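Todeo (robot rig)

Todeo is a two-armed tabletop robot built in a shared workshop in Genda by Josefina Cáceres and Corrado Greco. It is best known for the claim, made on the workshop's own website, that a pair of amateur-built arms could sort household objects "as well as a person." No independent test has supported this.

Design

Each arm ends in a two-finger gripper. The builders called the fingers self-adjusting, a term Abhishek Kandpal disputed in a review for the newsletter Trodunis, noting that many cheap grippers flex in the same way. The parts list ran to 158 items and gave a total cost of $3955, a sum that left out tools and labor.
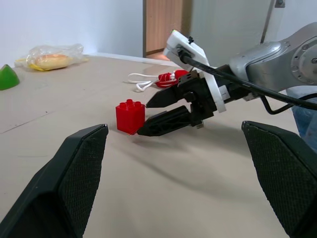
Grippers of both arms on the tabletop, one with its fingers beside a red toy brick.

Claims and reception

On 19 Jun 2018 the builders reported 100 successful handovers of a toy brick between the arms. They did not say how many attempts were made, and no log has been released. Gwawr James, who visited the workshop that December, wrote that she saw 2 handovers, both after an operator had moved the brick by hand.

Greco later described the figure as "a running total." Iara Jara has argued that the rig is a decent teaching project that was poorly served by its publicity. A second version, announced under the name Yáñez, has not been shown.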